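Community news | Allotments and growing

Dremell allotment society to open seed library in January

The Dremell Allotment Society has confirmed that its seed library will open to members and to residents of the neighbouring Fomel estate in January. The announcement was made on Nov 12, 2020, following a season in which demand for vegetable seed was well above that of previous years and several popular varieties could not be bought locally after the spring.

The library will open with 600 packets of seed, most of them saved from plots on the Dremell and Suris sites over the past two summers. Broad beans, climbing beans, peas, lettuce and tomatoes make up the larger part of the stock. A smaller quantity of flower seed, mainly calendula and nigella, has been set aside for those who wish to plant borders for bees and other insects.

Borrowers may take up to six packets in a season. No charge will be made. In return, they are asked to let a few of their strongest plants run to seed and to bring back a portion at the end of the summer, labelled with the variety and the year of harvest. Members whose crops fail will not be asked to replace what they have taken.

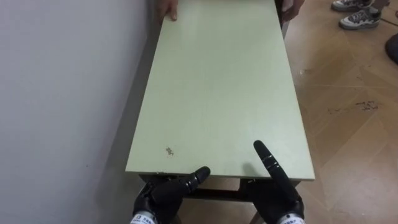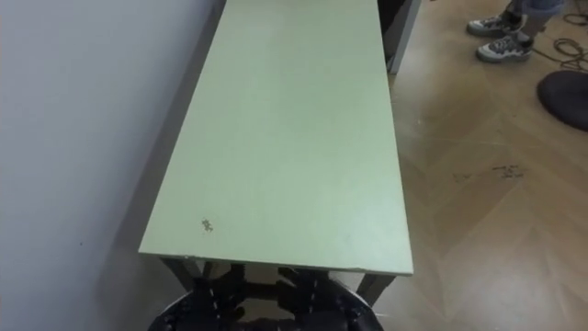
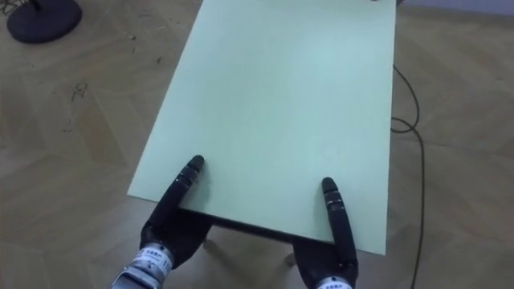
Seed returned to the library must be clean and fully dry before it is packed. The society advises growers to spread it thinly on paper in an airy room, away from direct sun, and to turn it daily until beans and peas are too hard to mark with a fingernail. A long table with a smooth, pale top, such as the green one shown, is well suited to sorting, as dark seed stands out clearly against the surface and chaff can be brushed away with little trouble. Lettuce and other fine seed should be sorted on a tray with a raised rim – even a light draught will carry it off. Damp or mouldy seed will not be accepted.

Growers are also reminded that not every plant will come true from saved seed. Squashes and courgettes cross readily with others grown nearby, and the library will not take them this year unless the flowers were pollinated by hand. Seed from F1 hybrids will not be accepted. Peas, lettuce and most tomatoes are considered the best crops for beginners.

The Nutsugah Horticultural Fund has awarded the society a grant of £3,000 towards the cost of storage tins, shelving, envelopes and printed growing notes. Roughly 100 households have already asked to join, and the society expects further requests once the new plot year begins. Places are not limited at present, although some varieties may have to be rationed if stocks run low before the spring sowing.

The library will be kept at the Dremell site and will open on two mornings a month until the end of the growing season. A list of varieties will be posted on the noticeboards at Dremell and Suris before the opening, and paper copies may be requested by post. Plot holders with saved seed to give may hand it in at either site in a sealed envelope, marked with their plot number.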